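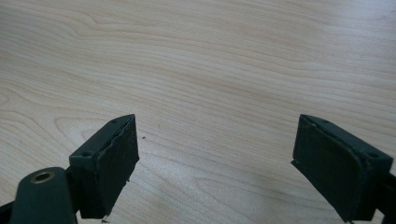

Plateau de table Motov, décor bois clair

Le plateau Motov se monte sur un piètement fixe ou réglable, au choix de l'acheteur. Il est vendu seul, sans pieds ni visserie. Le ton est un beige pâle, avec un veinage miel et sable assez marqué par endroits : de longues boucles, des ovales étirés, puis des lignes plus droites et plus serrées. Le dessin varie d'un plateau à l'autre et ne peut pas être choisi à la commande.

Sous une lumière froide, la teinte tire légèrement vers le gris. Pour l'assortir à un meuble existant, mieux vaut demander un échantillon à l'atelier Zamora — il est envoyé gratuitement, un par foyer.

Angles et passage de câbles

Les angles sont arrondis. Un passe-câble rond, gris foncé, est logé dans le plateau, près d'un bord. Selon le sens de pose, il se retrouve à droite ou à gauche de la personne assise. Vérifiez ce point avant de fixer le piètement.

Sur le plateau, un bac de rangement en plastique translucide trouve sa place dans un coin et laisse libre le reste de la surface. Les bacs Drutow, vendus séparément, ne sont pas compris dans le prix. 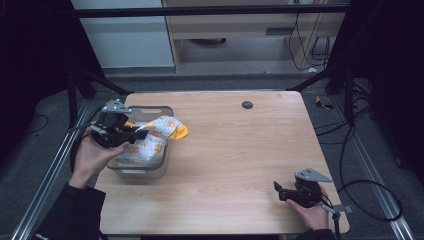
Engström

Fiche mise à jour en février

Entretien : chiffon doux à peine humide, puis chiffon sec. Pas de poudre à récurer ni d'éponge abrasive. Un dessous-de-plat est nécessaire pour tout récipient sorti du four.

Livraison : à plat, en un seul colis, angles protégés par du carton. Prévoir deux personnes pour la mise en place. Toute marque de choc doit être signalée au livreur et notée sur le bon avant signature.

Prix du plateau seul : 94 €. Passe-câble compris, déjà posé.
Délai habituel : 20 jours.
Retour accepté si le dessous n'a pas été percé.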